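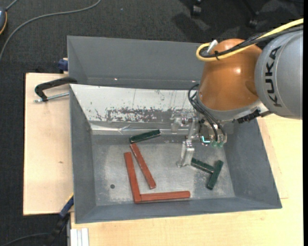
Fig. 1. Red and green blocks in the grey metal bin.

Workshop Guides > Sestby Block Set > Getting Started > Sorting and Storing

4. Setting up the bin

Welcome to the part of the guide we enjoy most! Once your blocks are out of their wrapping they will want somewhere to live, and a good deep bin with sloping sides serves very nicely. The long blocks are red and the shorter ones dark green, so you can tell them apart at a glance, even when they have landed in a heap.

1. Stand the bin on a flat work surface, wide side up, and give it a gentle push at each corner. If it rocks, turn it round and try again.

2. Wipe out the floor with a dry cloth. Scuffs and cloudy patches in the metal are quite all right and can be left alone.

3. Lower the blocks in by hand, a few at a time. They needn't be lined up — crossed, leaning or flat on the floor will all do.

4. Run a finger along the edges of any block that has seen a lot of use. Paler edges are ordinary wear, but a splinter or a crack means the block should be set aside.

5. To sort by colour, take the red ones out first and lay them side by side, then do the same with the green.

Note: Grímur Kvaran, who wrote the first version of these pages, liked to leave a hand's width of bare floor along one wall, and we have kept the habit. It makes picking up the last few blocks so much easier on the fingers.

Caution: Do not tip the blocks in from a height. They can bounce over the rim, and the noise in a metal bin is really something.

Caution: Keep the filled bin at least 75 cm from a heater or stove.

When you have finished, carry on to section 5, Replacing Worn Blocks.

Questions? Write to Severyn Nechyporuk at the Sestby help desk | © Sestby 2018 | Back to top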